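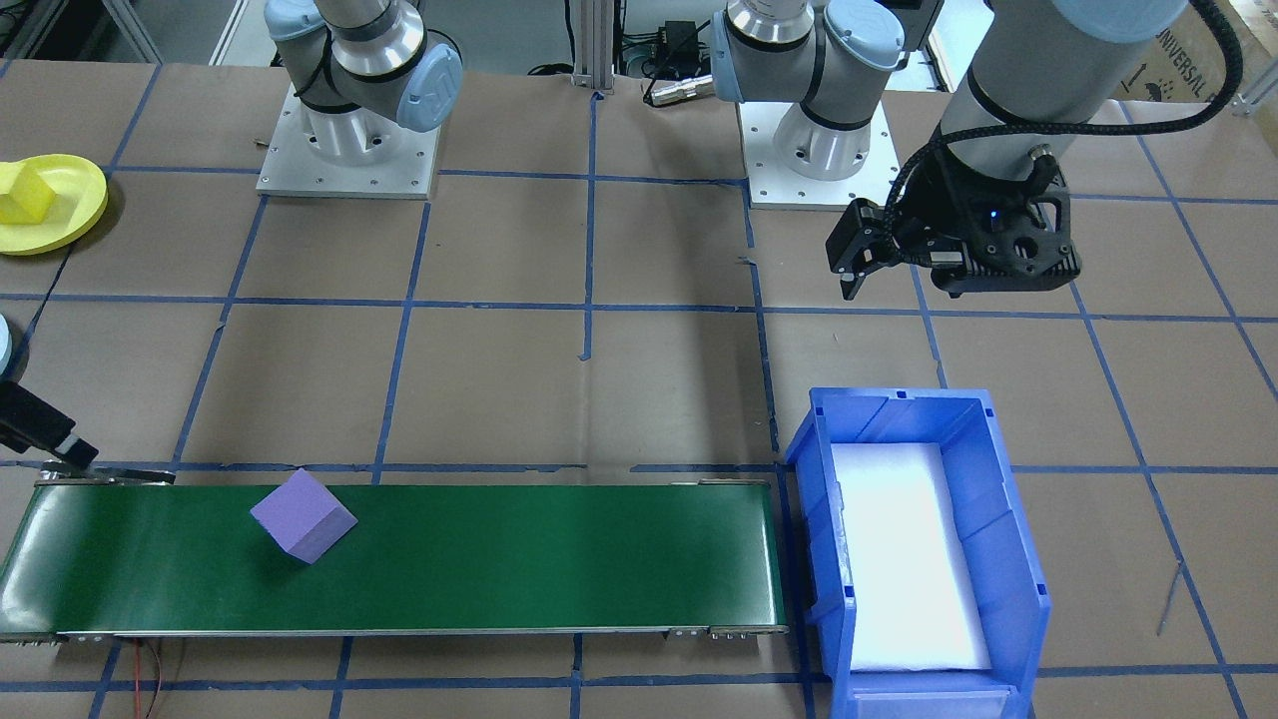 Herkier Toma Benchtop Conveyor

If you pack small goods at a table, a short belt can change your whole afternoon. The Toma is a compact, slow-moving conveyor made for soap makers, candle shops, small bakeries, seed sellers and anyone else who has outgrown sliding things down the bench by hand. We've had one running in our own packing room since November and we love it!

It sits on any sturdy table and plugs into a regular wall outlet. There's one knob for speed and one switch for direction (yes, it goes backward too, great for when the labeler gets ahead of the boxer). At the lowest setting it creeps along slowly enough to hand-fold a tissue wrap as the bar goes by. Turn it up and it keeps pace with two people filling mailers.

The belt has a smooth face, so crumbs and wax flakes wipe right off with a damp cloth. Swapping a belt takes one hex key, which clips under the frame so it doesn't wander off. Do check the tension after your first week, as a new belt settles in a little. A quarter turn on each side is usually plenty.

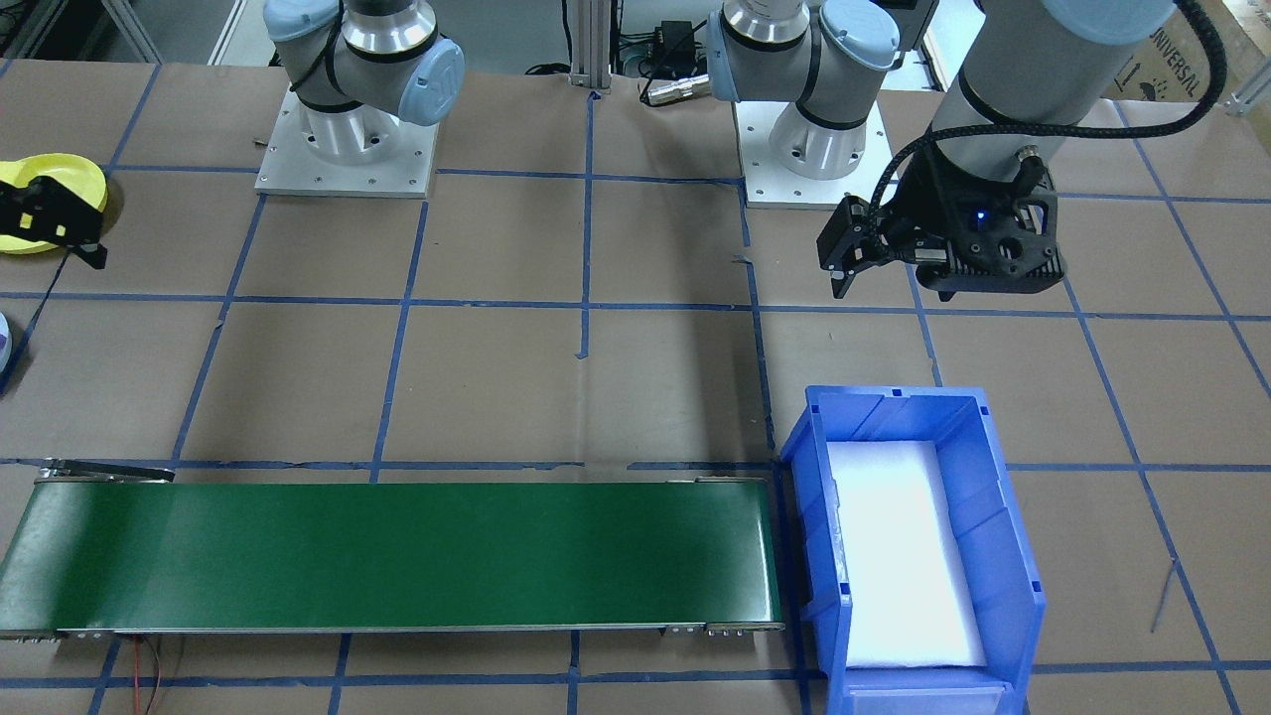
A soap maker wrote to ask whether the Toma could run next to a heat tunnel, because her shrink bands were coming out faster than she could pick them up. It can, as long as you leave a gap for the bands to cool before they touch the belt. She ended up setting hers crosswise to the tunnel, and she says the dropped bars have stopped.

Choosing a model

Toma Standard, $649. Belt, drive, speed knob and four rubber feet. Carries up to 20 pounds spread along the belt.

Toma Plus, $795. Everything above, with adjustable side rails and a foot pedal. The pedal is a joy if you like both hands free for tying ribbon.

Both models come with a 2-year warranty on the motor. Belts wear with use and aren't covered, but spares are easy to order and fit either model. 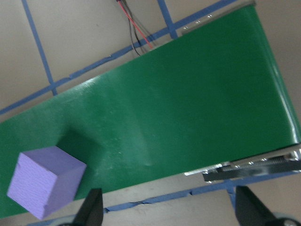
Purple foam cube on a green belt.

Good to know

Very light items like empty pouches travel best lying flat. Round jars want the side rails. For raw dough or anything sticky, look at the Skollamano belt cover, which lifts off and goes in the sink.

Orders placed before noon on Wednesday go out on that week's truck from our Wonora warehouse. The box is long, so have a friend handy when you carry it in.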